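Section 2: Before You Buy – Planning Your Gripper Kit

I wrote this section after setting up our second station in Indville, mostly so the folks at Clirnidwood wouldn't repeat my shopping mistakes. Read the whole thing before you order. It's short, I promise!

2.1 Set your budget

1. Start with one hand-held gripper and one operator. Our ceiling was $2000 per station, and that had to cover the gripper, the camera, cables, storage and all the little stuff.

2. Put the gripper and camera on one line of your sheet and everything else on another. When I lumped them together I bought a lovely gripper and then had no money left for drives (I borrowed one from Ojārs Tamošiūnaitė until November, and I still owe him lunch).

3. Hold back 15 percent for spares. Fingertip pads wear out first, then cables.

Note: Get shipping quoted to your real address. The quote I got for Nepia was no use at all once we decided to open in Ulberg instead.

2.2 Pick your room

4. Walk the room at the time of day you plan to work. Big windows are cheerful, but look at what your camera makes of them before you sign up for the space. If you see washed-out footage, price some blinds now and add them to the sheet.

5. Work out where people will sit. Benches are fine for tabletop jobs, and you may already own some, so don't rush out and buy fancy stools like I did.

6. Measure from the seat to the nearest outlet, then buy the next cable length up. Leave enough slack for the operator to turn and reach.

CAUTION: Route cables away from walkways and keep them clear of the gripper fingers. Tape down anything that crosses the floor.

2.3 Choose your props

7. Buy toy food first. It's cheap, it comes in all kinds of shapes, and you can toss it in a bin at the end of the day. Mix smooth round pieces with bumpy ones and a few with soft edges or leaves – those are the ones that will teach you what your fingertips can hold.

8. Buy a plain tray with a matte surface. My first one was shiny and I ended up replacing it the same week.

9. Order doubles of any piece you really like. Toy sets get discontinued all the time, and matching a color later is a pain.

Note: Check that every piece fits between the fingers at their widest opening. Take a ruler to the store, or read the size chart if you're ordering online.

2.4 Order in this sequence

10. Gripper and camera first, as one order. Ours took 13 days to arrive, and there was plenty to do in the meantime.

11. Storage and cables next. Get 2 drives, one to work from and one for backup, and label them the minute they come out of the box.

12. Props, tray and blinds last. You can pick these up locally while you wait.

13. When it all shows up, do one full practice run before you order anything for a second station. Write down whatever annoyed you and price the fix. My list had a longer cable and a better chair on it, and both went straight into the next budget.

CAUTION: Keep the boxes and packing foam until the return window closes. I didn't, and it cost me a restocking fee. 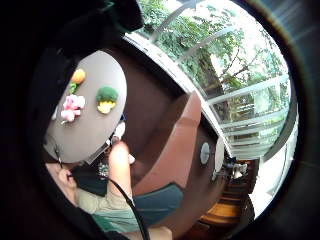

Figure 2-1. Toy food on a gray tray, bench seating by a large window.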